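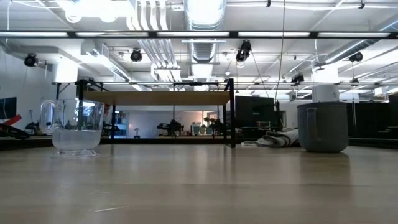

*The glass cup and the blue-gray mug on the table at cell four, Fetthorpe.*

Sorin Gavrilă asked me to write up what I've been doing to cell four all week, so here goes! The short version is new finger pads, a fresh zero on the wrist, and a table that finally sits where the software thinks it sits.

It started with the pads. We swap them at 2,000 grasps, and the counter said 1,700, so on paper I had plenty left. But the arm had begun letting mugs slide a little on the lift, and when I pulled the left finger off, the pad was polished smooth along one side. Wear on one side only usually means the fingers aren't closing square. Mine weren't – a mounting screw had backed out nearly 4 turns (I've marked all of them with paint pen now, so a loose one will show up in the morning check).

New pads on, screws snugged up with the small torque driver, and then the slow bit: touching the fingertips to the reference block and saving the zero again. Please don't skip this after a pad change. The Grarow pads are a hair thicker than the old Mulder ones and the gripper will happily squeeze a glass harder than you meant.

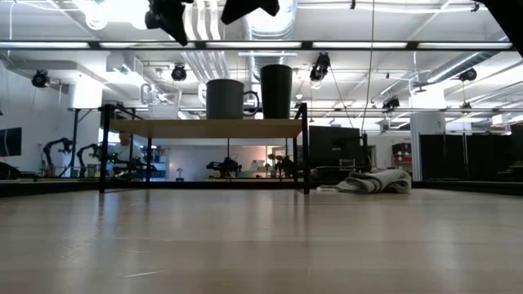

*The little black-framed table with a mug and a cup on top, fingers overhead.*

**How often should the zero be checked if the pads haven't been changed?** Once a week is plenty, plus any time the arm has bumped something or been stopped by the red button.

The raised table was the other headache. Its height in the cell file was 232 mm, left over from the layout Malsha Sarkar used in April, and the real thing measured different at each end. I shimmed the low legs, measured all over again, and typed in the new number. If you move that table, even to sweep, tell me or Yolanda Apaza and we'll run the touch-off.

Still on my list: the cable sleeve at the elbow, which is getting fuzzy, and a proper label for the spare pads drawer. Lech Michalski has the only hex key that fits the wrist cover – Lech, I'd love it back by Monday!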